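September 2022

The list went up on the council door this morning, two names for Wisberg ward and mine second. Esperanza Cifuentes has the top place. I had expected it the other way round after July, when the branch voted, but the district office has the final say. I rang her before lunch and wished her well. 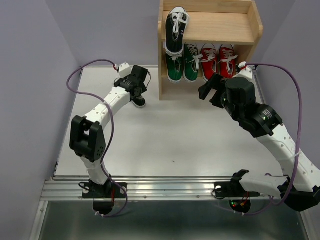 Green and red below, black on top.

Tomau ward is still open. Fahmy wants it and so does Aris, and neither will stand aside. The party has held that seat since 1979 and I can't see it being lost over a quarrel, though the meeting tonight was bad tempered. Aris left before the tea. I stayed to go through the leaflet with Esperanza.

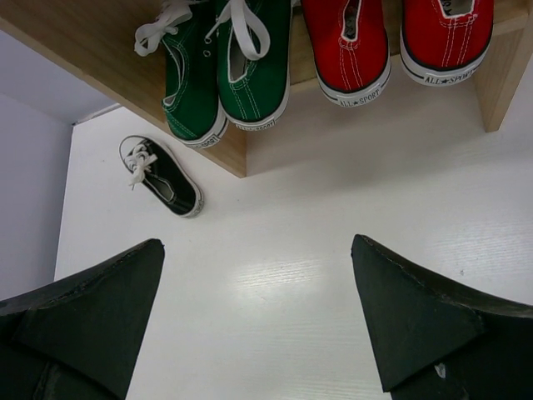 We cut the paragraph on the bus depot and put the library hours in its place. The printer will do 2000 copies if he has the text by tomorrow noon. I still have to find my signed consent form, as the returning officer won't take a copy.

Wrote out what people keep asking me, to have it ready for the doorstep.
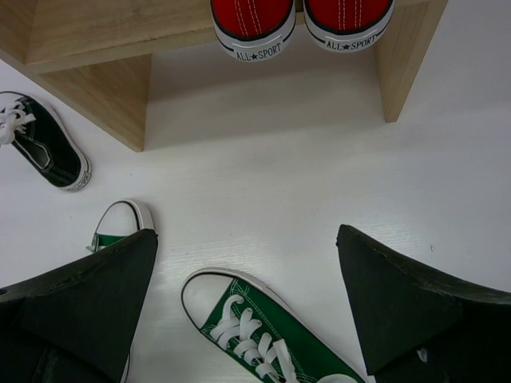 Why does the order of names matter if both are on the same list?
If the party wins only one seat in the ward, it goes to the first name.

Posted the form request at the late box. Rain on the way home. Canvassing starts at the school end of Wisberg tomorrow, then the flats.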